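Kitchens and Baths > Countertops > Honed or polished for white marble?

Posted by kallari_lane, Oct 13, 2018

We are redoing the kitchen in our row house and I have to give the fabricator an answer on the finish. The slab is a white marble with gray veining, already paid for, 41 square feet of counter including the island. The shop is Zostberg. They quoted $793 extra for honing because the slab came to them polished.

My husband wants polished because that is how it looked in the yard. I have read that honed hides etching better. We cook every day, lots of tomatoes and lemon. No kids, one dog. What would you do?

dull_chisel wrote:

Honed. I installed stone until my knees quit. Acid etches both finishes the same way, but an etch is a dull spot, and a dull spot on a dull counter is hard to find. On a polished one you see it every time the light comes in low.

Ask them what grit they stop at. Some shops go pretty smooth and you still get a little shine, others leave it almost chalky. Get a sample from your own slab, the sink cutout works.

marthasporch wrote:

I'll disagree with that. Honed marble stains more in my experience. My sister has honed and there is a ring from a bottle of olive oil next to her stove that has been there since August of last year. Mine is polished, same stone, and oil wipes off if I get to it the same evening. Etching you can polish out. Oil you have to draw out with a poultice and it takes days.

dull_chisel wrote:

Was your sister's sealed? Oil goes into unsealed marble whatever you do to the surface. I would seal twice before anyone puts groceries on it.

marthasporch wrote:

Sealed once by the installer. She doesn't know what with.

kallari_lane wrote:

Zostberg says they use Sisden and that it should be redone every year. Is that normal? Also, does veining make any difference to this? Ours is a quiet pattern, thin lines on off-white, with small dark specks. I was leaning toward something busier to hide crumbs and got outvoted.

Thin_Set_Tim wrote:

Once a year is normal. Put some water on it and leave it for ten minutes, and if the stone goes dark under it then it's time. If it doesn't, leave it alone.

Veining matters for stains only if you have open fissures. Run a fingernail across the lines. If it catches, ask them about filling before they cut. For looks, a light marble with fine gray lines goes well with a warm wood floor, if that is what you have. 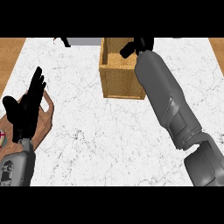

Benedita Carrilho: I would not pay $793 for honing on 41 square feet before getting a second price. We used Esteves for ours and they honed it after it was installed, with pads and water. It was messy for a day and it cost a lot less than the shop wanted. Cover the cabinets first, the slurry gets everywhere.

dull_chisel wrote:

It can be done in place, but the edges never come out quite like the top. If you have a fancy edge profile I'd leave it to the shop.

kallari_lane wrote:

Plain eased edge. The floor is oak, original to the house, so yes on the warm wood. I'll call Esteves on Monday.

marthasporch wrote:

Whatever you pick, put a tray under the oil.

kallari_lane wrote:

Update. Esteves can come look at it next week but they won't give a price over the phone. Zostberg is holding the slab for 7 days and cutting me two sample pieces, one of each. I am going to leave lemon juice and olive oil on both overnight and post what I find.

Thin_Set_Tim wrote:

Seal half of each one first.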